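About Hoveck

Hoveck is a school of household practice. It offers instruction in the ordering, storing and serving of dry foods, and in the care of the small furniture and vessels used for those purposes. The school occupies the second floor of the former Drurer warehouse and admits students from the age of sixteen.

Our Work

The school was founded to teach pantry keeping as a subject in its own right. At the time, most courses in home management gave the storage of food a single afternoon. The founders held that a well-kept shelf deserved a full term, and the curriculum still reflects that view. Students begin with dry goods: nuts, grains, dried fruit, beans and seeds. They learn to judge the condition of each, to choose a container of suitable size, and to label and rotate stock so that the oldest is used first.

The second term is devoted to the table. Students practice setting out jars and bowls for a household of two, for a family, and for a larger gathering. Attention is given to the height of surfaces, the reach of the person seated, and the placing of objects so that each can be lifted without disturbing its neighbor. These exercises are carried out slowly at first and are repeated until they can be done with ease.

The Tuominen Collection

Hoveck maintains a teaching collection of 601 household containers, known as the Tuominen Collection. It includes glass jars, tins, crocks and lidded boxes, all of which are available for use in class. Students are expected to handle the collection daily. Pieces that become chipped or that no longer close properly are withdrawn and kept in a separate cabinet, where they serve in lessons on wear and repair.

Lids receive particular study. A student completing the first term will be able to compare wood, cork, metal and glass closures, to clean each correctly, and to state which is suited to a given food. Wooden lids are wiped with a damp cloth and dried apart from the jar. They are not soaked.

Rooms and Furniture

Instruction takes place in the main practice room and in a smaller preparation kitchen. Tables of different heights and finishes are used so that students may become accustomed to working across more than one level.
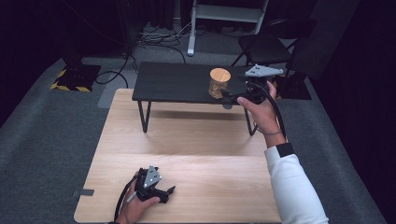 Furniture is moved according to the needs of each class and returned to the plan posted beside the door. The preparation kitchen has two sinks, open shelving and a locked cupboard for stock. Students with food allergies are asked to inform the office before enrollment, as nuts are used in several exercises. Separate containers and cloths are provided on request.

Dona Lending Shelf

Through the Dona Lending Shelf, the school makes jars and serving pieces available to households in the neighborhood. Items may be borrowed for up to 40 days without charge. Borrowers are asked to return them clean and empty, with their lids. The shelf is open in the late afternoon during term and is closed throughout December.

Enrollment and Visits

Classes are kept small, and places are offered in the order in which completed applications are received. No previous training is required. Application forms may be obtained from the school office, which also keeps the current schedule of fees and a list of the items each student must supply.

Visitors are welcome in the practice room by appointment. Groups are asked to write in advance and to state the number attending. Coats and bags should be left in the entrance hall.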